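Plurkthorpe Household Fittings
Folding Clothes Rack, Model 733
Set-up and Care Guide

Section 4: Setting up indoors and hanging garments

4.1 Choosing a position

Select a level area of hard flooring with enough clearance to open the end stands fully. The rack may be used on tile, stone or sealed timber. Rugs and deep-pile carpet are not recommended.

Keep the rack at least 95 cm from any heater, stove or open flame. Where it is placed beside a table or other furniture, confirm that garments hang free of the tabletop edge.

CAUTION: Do not set up the rack across a doorway or at the head of a staircase.

4.2 Opening the stands

1. Lay the folded rack on its side and release the storage strap.
2. Hold the first end stand by its outer tubes and open it until the tubes cross and stop.
3. Open the second end stand in the same manner.
4. Raise the rack to its upright position and check that every rubber foot rests on the floor.
5. Fit the horizontal bar to both stands and close the clips.
6. Press down lightly at the centre of the bar. If the rack rocks, return to step 2.

CAUTION: Keep fingers away from the point where the tubes cross. Children must not open or fold the rack.

4.3 Hanging garments

1. Place the hanger inside the garment before bringing it to the rack, or drape the garment directly over the bar.
2. Begin near one end stand and work towards the other, leaving a gap between items for air to circulate.
3. Turn all hanger hooks to face the same direction.
4. Hang heavier items close to the end stands.
5. Straighten folds in draped garments and turn them once during drying.

The total load must not exceed 8 kg, including hangers.

NOTE: Standard plastic and wire hangers are suitable. Printed T-shirts should be kept out of direct sunlight, as lettering and logos may fade. Check the colour-fastness of dark garments before hanging them against lighter ones.

4.4 Moving and storage

Remove all garments and hangers before moving the rack. Wipe the bar with a soft, dry cloth; abrasive cleaners will damage the finish. Fold the stands in the reverse order of 4.2 and store the rack in a dry cupboard.

Replacement feet and clips may be ordered from the Trumcombe service centre under part number 2048.

Revised Jul 8, 2021

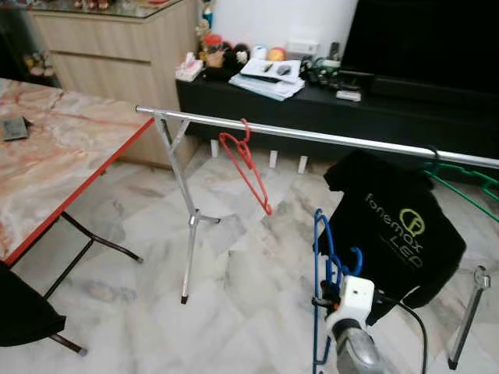
Figure 4. Rack with hangers and a draped T-shirt on the bar.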